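Peline (monitor)

Peline is a line of portable e-paper computer monitors sold by Degefa. It is marketed as a second screen for people who read and write for long stretches, and the company describes it as "the monitor your eyes would choose." No test has been published to support that claim. The panel is supplied by Tostaso, which also makes shelf labels and small signs.

Background

Degefa began as a seller of laptop stands and docking cables. It announced the Peline in December, along with a preorder page and a short video of text being scrolled. Reviewers noted at the time that the video had been edited between page changes, so the speed of the screen could not be judged from it. Degefa later called the footage "representative," a word it has not explained.

Design

The monitor connects over a single USB-C cable, which carries both power and video. It has no speakers and no battery. The surface is matte, and the front light can be switched off completely.

Three display modes are offered: Text, Mixed, and Motion. Text mode gives the sharpest letters and the slowest updates. Motion mode is faster but drops most of the gray levels and leaves visible traces of earlier images – a common weakness of e-paper, and one the Peline does not appear to have solved. Mixed mode is the factory setting. Several owners have reported that it switches between the other two at moments that are hard to predict.

The first version sold for $485. A stand was listed as included in early marketing, then moved to a separate listing at $50. The product page was changed without a notice.

Claims and disputes

The main selling point is reduced eye strain. Degefa cites a survey of 128 customers, most of whom said they felt "more comfortable" after switching. The survey had no comparison group, and everyone in it had already paid for the product. The company has not released the questions.

A second claim concerns power use. E-paper draws very little power while an image stays still, but a desktop computer rarely leaves its screen still for long. The figure in the Peline brochure was measured on a static page with the front light off. Use with a blinking cursor, a clock, or a scrolling window would be expected to draw more, and the brochure gives no number for that.

Software

A companion program called Drastberg handles contrast, ghost clearing, and mode switching. Without it the monitor still works, but only in Mixed mode. Drastberg requires an account, although none of its listed features seem to need one. A Linux version is described on the support page as "planned" – the same wording was in place at launch. The page was last updated on 6/25/25.

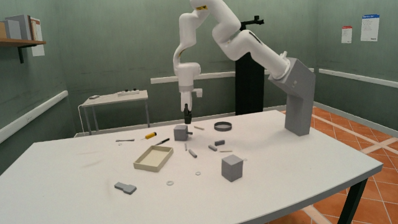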